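Search
Search the newsletter archive
Go

We use cookies to remember your reading preferences. Accept / Settings

Bench notes: two-handed demonstrations on soft packaging

27/01/2025

The October item on single-arm picking drew more mail than usual, most of it asking what changes when the object needs both hands. Short version: the recording setup changes very little, and the labeling changes a lot. Grindard has been collecting two-handed demonstrations on flexible food packaging since the fall, using hand-held grippers in place of a leader-follower rig. The set now stands at 2,673 episodes. What follows covers how they are recorded and what we would do differently.

The operator holds one gripper in each hand and does the task directly. Jaw opening and gripper pose are logged for both sides, together with video from the grippers and from a head-mounted view. There is no arm in the loop at this stage. The recorded paths are retargeted later, and any episode that asks for a pose the arms cannot reach is dropped before training.

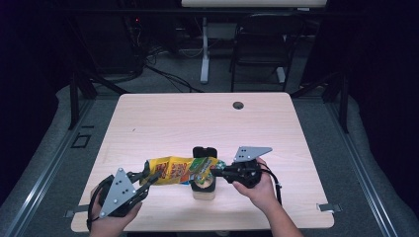
We went back and forth on remote control before settling on this. The Fosus teleoperation station gives cleaner joint data, because the arm has already proved that it can make the motion. It is also slow. An operator who can do 20 usable episodes in a session at the Fosus station can do several times that by hand, and the motions look more like what a person would do. With remote control people get cautious, pause before contact, and regrasp when they don't need to. A policy trained on those episodes copies the pauses.

The trouble with hand-held recording is in the opposite direction. People are quick, and they use small wrist adjustments that they don't know they are making. Orestis Makris, who runs the collection, now has new operators spend their first session at half pace. Those recordings are kept apart from the main set and used only for checking calibration.

Soft packaging was picked as the first material for a practical reason: it punishes bad timing. When both grippers hold the same object, a late close on one side shows up as a shift in the object on the other. With a rigid box the shift is small and easy to miss. A bag folds, turns or slips, and the error can be seen on video without any force data. We do not have force data in this set. Skureck has offered a fingertip sensor for the next round, but it adds thickness to the pad and would mean redoing the jaw calibration.
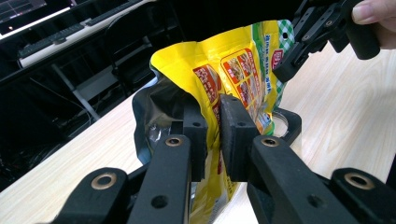 Labeling a grasp on film packaging took us 2 attempts to get right. The first scheme marked contact at the frame where the pads touched the object, found by thresholding jaw width. This fails on bags, since the jaws keep closing well after first touch while the film gathers. In a typical hold the pads end up pressing a fold of the packaging between them, with the upper part of the bag bent over above the fingers, and the final jaw width says very little about the size of the object. The second scheme marks two events, first touch and end of closing, and treats the time between them as its own phase. Agreement between labelers improved enough that we relabeled everything.

Synchronization deserves a paragraph. Each gripper logs on its own clock, and the clocks are aligned at the start of every episode by closing both jaws together twice. Drift over a short episode is small. Over a long one it can be enough to swap the order of two events, so episodes are now capped at 26 seconds. Longer tasks are split at a point where both jaws are open.

View selection is still unsettled. The gripper views are best for contact, but the object itself blocks a good part of what lies beyond the fingers. The head view shows the relation between the two hands and loses the contact area whenever the operator leans in. Olteanu, who share the retargeting code with us, train on gripper views alone and report no problem on rigid parts. Our early runs on bags did better with the head view included, mostly during handovers. The comparison used one training seed, so treat it accordingly.

Two changes are planned for the next round. Start poses will be drawn from a printed list, as operators left to themselves tend to begin from the same comfortable position. Failed grasps will also be kept, with a label, provided the operator recovers within the same episode. At present they are deleted, and the trained policy has no idea what to do after a slip - it closes on air and carries on to the next step.

The labeling guide has been updated with the two-event scheme. Readers working from the October version should replace the section on contact and leave the rest as it is.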